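Chapter 4
Sheets, Films and Folds

Before you start: have chapter 3 handy, espescially the part on fibers. Key words: drape, grain, stiffness, sag, bias.

Why does a curtain fall in soft waves and a paper bag doesn't? Same shape, more or less. Both thin. The answer is bending stiffness, plus weight. Most of this chapter is those two.

Short history. Mills in Kurncombe graded cloth by hand feel, 31 grades, no instruments. Then the Prorkeck drape ring, a flat disk with the cloth laid over it. Measure the shadow, done. Still used in teaching labs.

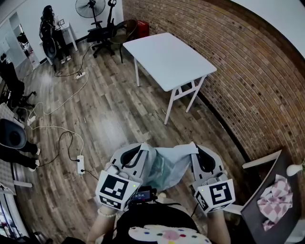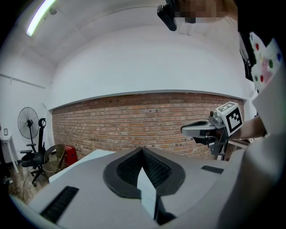
Drape depends on how a sheet is held as much as what it's made of. Lay it over a disk and the folds spread out on all sides. Hold it by two upper corners, like the pale blue-green sheet in the first picture, and the middle sags, with folds gathering to one side. Pinch points matter. So a drape value with no holding method written next to it is close to useless. Write it down.

Units next. We use grams per square meter for weight. Kuseo cotton, used in all the problems, is 330. The thin film in problem 6 is 58. Dont mix them up.

Section 4.1 starts with weight, it's the easy one. Stiffness in 4.2.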